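Sorting and Small-Parts Handling: notes for week 4

These are the notes I talk from, tidied up a bit, so if you missed Saturday you can catch up and if you were there you can stop squinting at whatever you scribbled down. Bring them with you next time please, as we'll be filling in the blank table at the back.

Where we'd got to

Last week was all about the Jelletti exercise, the one with the mixed tub and the stopwatch. Most pairs got through their 400 pieces well inside the session, and a couple of you got through them twice (show-offs!). What I wanted you to notice was how little of that time went on deciding which colour a piece was. You can tell red from orange in no time at all. The minutes went on reaching, on fishing about for the last few bits in the corners of the tub, and on going back for things that had been dropped in the wrong place.

So this week we leave the pieces alone and look at what we put them in and where we put it.

Open-fronted bins

I'm very fond of these. You'll have seen them in hardware shops and in garages, and probably under somebody's stairs full of odd screws. The back wall is high and the front slopes down to a low lip, so you can see what you've got and get your fingers in from the front, even when there's another bin stacked on top. A plain box with four equal sides holds more for its size, I'll give it that, but you have to come at it from above every single time.

Things to look for when you're choosing one:

The lip. Too low and the pieces creep over it whenever the bin is nudged. Too high and you've lost the point of having an open front. For blocky pieces a lowish lip is fine, as they lock against each other in a heap. Beads and ball bearings are another matter entirely, and Purkholm (our case study in week 6) had a very bad morning with those.

The label area. Use it! I know it feels fussy when the contents are staring you in the face, but a bin that's been emptied for restocking looks like every other bin of its size. Write the part name first and the quantity second.

The rim. Tape ends up on rims, always, and then more tape goes over the old tape. If you need a temporary mark, one short piece is plenty, and peel it off when you've finished with it.

Matching the bin to the contents

The simplest scheme going is a bin the same colour as what's in it. Red bricks in a red bin. You need hardly any training to follow it and it survives being explained badly. Where it falls down is when you run out of bin colours before you run out of part colours, and then you have to settle for a near neighbour. Orange is the usual culprit, and it generally lands in yellow.

I'm quite relaxed about near neighbours provided they're agreed and written down. Keegan Sutherland asked on Saturday whether it wouldn't be better to use a plain grey bin for anything without a proper match, and I've been turning that over since. I think it depends how many misfits you have. With one or two, the near neighbour is quicker to learn. Once you've got five or six, Keegan's way wins, with decent labels.
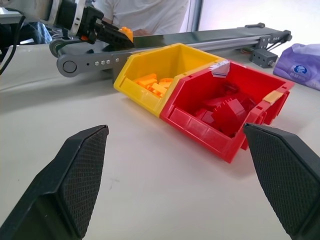 Placing the bins

Right, positions. I'd like you to work through this with your partner on the bench, and swap over halfway.

1. Put two bins side by side with their walls touching. A gap between them is exactly wide enough to swallow a piece, I promise you.

2. Sit or stand where you'd be working and turn the pair until the open fronts face your hand. Square to the table edge looks neat, but your arm doesn't come in square, so try them at an angle as well and see which you prefer.

3. Leave clear table in front. You want somewhere to put a doubtful piece down while you carry on. I use a patch the size of a sheet of paper.

4. If you've a conveyor on the bench, start with the bins alongside it and the belt behind them, then try a second layout of your own. Watch your sleeves at the end housings and keep the belt switched off until we've all agreed on the layout.

5. Time 80 pieces in each position you try. Write the time down straight away, and please don't round it.

How full is full?

My rule is that the heap shouldn't rise above the side walls. Heaps settle towards the back or the front depending on how they were tipped in, and you'll find that matters more than the total. A bin with 36 bricks piled at the back is slower to pick from than one with half as many near the lip. Tilt it gently and let them slide forward. Don't shake it (the noise in here was dreadful last year).

Reading

Chiba, the short chapter on picking stations, which is in the course folder. Skip the algebra unless you like that sort of thing. Caler is optional and a bit dry, but the drawings of bench layouts are lovely and I'd happily have them on my wall.

For next time

Have a look at one place at home where small things are kept, a cutlery drawer or a sewing box or whatever you've got. Sketch it, mark which hand you reach with, and note the thing you always have to dig for. Half a page will do. Pencil is fine.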